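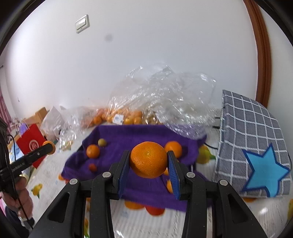
Last updated: Sat 21 May

3 comments | 11 shares

I bought the Rustlow lemon mat for our storage room in a weak moment. I'd gone in for a shower rod, saw little lemons on a white background, and that was that. We buy mandarins by the sackful at Hamdan (mesh bags, way too many, every time), so a citrus mat felt like fate!

I've had it long enough now to have opinions. It lies flat, even at the corners, which my old Jommont mat never did — I tripped on that one constantly. It wipes up with a damp rag and a drop of dish soap. Mandarin juice comes off easily if you get to it the same day. Leave it till the weekend and you'll be scrubbing.

White is white, though. Every bit of dust shows, and I sweep in there much more than I used to. The print is pretty sparse too, so if you want wall-to-wall lemons, look elsewhere. I like it that way, especially with the purple cloth I put down for sorting fruit (the bruised ones get eaten first, house rule).

My one real gripe is the underside. It slides a bit when I drag something heavy across it, like the cardboard box of winter stuff. The grey checkered fabric box with the star on it doesn't budge it at all, but that thing weighs nothing. I ended up sticking some rug tape under two corners and it's been fine.

Would I buy it again? Yep, and I'd get the bigger size for the hallway. My sister already wants one for her laundry room.

Posted by Nabil Daher

1,704 views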